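Nevlow Workshop Notes
Home Tips Bench Software Archive

Tips for pick-and-place software on a small bench arm

September – by the Nevlow bench desk

Most trouble with a tabletop arm gets blamed on the motors. In our shop the larger share comes from settings, stale calibration files and planners left on their defaults. The tips below assume a two-finger gripper, a camera near the wrist and light, thin-walled items such as phone cases, lids and trays.

Calibration

Run the hand-eye calibration again after any screw on the camera mount has been touched. Save the result under a new file name and keep the old one. If a day's picks all land off to the same side, compare the two files before changing anything else.

Collect at least 11 poses, and tilt the wrist between them. Poses that differ only in height give the solver very little to work with, and it will still report a small error.

Check the tool center point separately. Jog the closed fingertips to a pencil mark, rotate the wrist a half turn, and see how far the tips wander. Anything over a millimeter will show up on thin parts.

Camera settings

Lock exposure and white balance before the program starts. Auto exposure shifts when a dark finger enters the view, and a color threshold set a moment earlier stops working. Set exposure for the brightest part of the table, then raise the gain until the dark parts can be read.

Shadows are the usual false detection on pale tabletops. Segment on hue and saturation first and use brightness only to break ties. White items on a cream surface need an edge or depth check as well – color alone will not hold them.

Mask out the robot's own hardware. A fixed mask is enough for whatever is bolted to the same part as the camera. Fingers move, so draw their mask from the current gripper opening.

Grasping thin items

For an item held on edge, plan the grasp across the thickness and close under a force limit. Do not close to a fixed width. A soft case wall compresses, and a width taken from the drawing will either drop it or fold it.

Side-button openings make poor contact points. If the detector can find them, pass them to the grasp planner as keep-out strips. The Fasik planner accepts these as plain rectangles in the object's own coordinates.

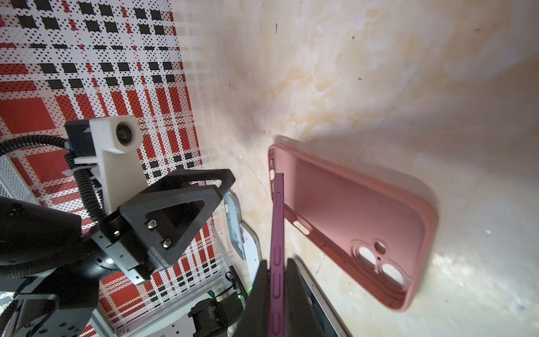 Put the grasped object into the collision model as soon as the fingers close. Without it, the planner treats the gripper as empty and may sweep the item through its neighbors. Use a box a few millimeters larger than the object on every side, and remove it on release.

Lift straight up for 4 cm before any sideways move. Lower the speed for this part only. Slowing the whole path costs time and hides the fault you are looking for.

Open-topped items with a raised rim need an approach height measured from the rim. Depth readings on a glossy inner surface are noisy, so take the median over 3 readings and discard gaps.

Logging and files

Store one image and the joint positions at each grasp attempt, including the failed ones. Our Wirkar log folder holds 1,050 attempts and takes up roughly the space of a short film. Name entries by time and outcome so they sort without a database.

Change one parameter per run. Write the old value in the log next to the new one.

Keep the planner version in the same file as the calibration. The Kälin release we use flips the sign of wrist rotation on import, and an old path loaded without the conversion turns the wrong way.

Related items
Labeling cables on a moving arm
Setting a force limit with a kitchen scale
Choosing a matte table covering
Backing up controller settings

Back to top Previous Next Contact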